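About Us
The Robotics Club at Fukcombe School

We're a school club that teaches robots to do kitchen chores, and we love it more than is probably reasonable.

The club started with one borrowed classroom, a handful of laptops and a plan to build line-following cars. We built them, we raced them down the hallway, and then a ninth grader asked why a robot couldn't set the table instead. Two meetings later the cars were in a cupboard and everyone was arguing over the best way to pick up a mug. We've been arguing over it ever since!

Today there are 32 of us, from eighth grade through senior year. Some members came in already writing code for fun. Others had never typed a line of it, and a few joined because a friend did and then stayed for the puzzles (and, let's be fair, the snacks). You don't need to try out and you don't need to own anything. If you can get to Room 20 after the last bell, you're in.

What we do

Our main project is called Pekirico. It's a set of tabletop tasks that a robot arm has to carry out in simulation: pick up a cup, stand a bottle next to it, put one thing inside another without knocking everything over. Each team picks a task, writes a controller for it, and then tries to make that controller survive when the objects start out in different spots. That last part is where the real fun begins, and also most of the groaning.

We work in simulation first for every task. A simulated cup can be dropped all afternoon, and a new member can try a wild idea on day one without anyone holding their breath. Resetting takes one key press. When something goes wrong we can slow it down, play it again and look at it from any side, and the whole room usually crowds around one screen to do it.

The model we use most is a Franka Emika arm with a two-finger gripper, working over an L-shaped counter with a marble finish. The cup and bottle task is the one every new team begins with. It sounds easy. Getting two slim fingers lined up with the rim of a small cup takes a surprising amount of math, and we've had teams spend a whole month on those last few inches and come out grinning. 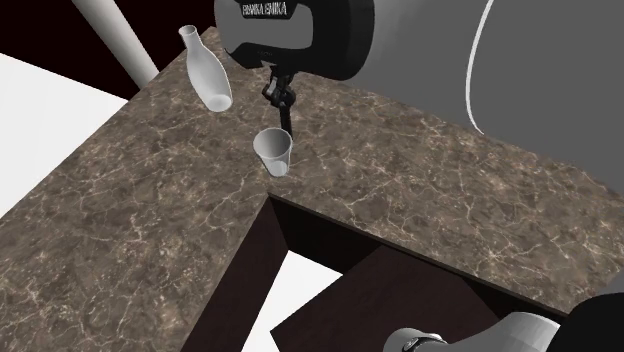 Kyung-hwa Wang

I'm the teacher who looks after the club, and I wrote this page, so let me say a little about how we run things.

Every meeting lasts long enough to get something moving. We open with a short show and tell where any team can put its latest run on the big screen, good or bad. The bad ones get the loudest cheers. After that, teams split off and I walk from table to table, mostly asking questions. I taught physics for years before I wrote my first robot program, and I learned plenty of it sitting next to students who were a week ahead of me. I still do!

Older members each look after a newer one for their first term. They go over coordinate frames, joint limits and how to read an error message without panicking. It's a big help to me, and I've watched some very quiet kids turn into terrific teachers.

Each team keeps a logbook, on paper, with a pen. What did you change, what did you expect, what did you get? We read old logbooks more often than you'd think. The trick we use for coming down on a cup from straight overhead was in one from three years back, next to a drawing of a duck.

Competitions

In July we send a team to the Trarier Challenge, where student clubs get a set of tasks they've never seen and have 30 minutes to plan before the runs begin. Our entry is named Ryu, after nothing in particular. Ryu's best year got us to the final round, and its worst year saw the arm push a bowl clean off the table on the very first run. We have both printouts on the wall.

Teams for the Challenge are chosen by the members. Coding is one part of it, and we also need people to test, keep the log, write the report and give the talk to the judges. Some of our best talks have come from students who'd rather do anything than debug.

Come and see

Our next open evening is March 10, 2019, in Room 20. Families are welcome, younger brothers and sisters too. You can try steering the arm yourself with a game controller, talk with the teams, and flip through the logbooks.

If you'd like to join in the middle of the year, please do. Stop by during any meeting, or leave a note for me at the front office with your name and grade. Bring a notebook. We'll find you a team and a chair.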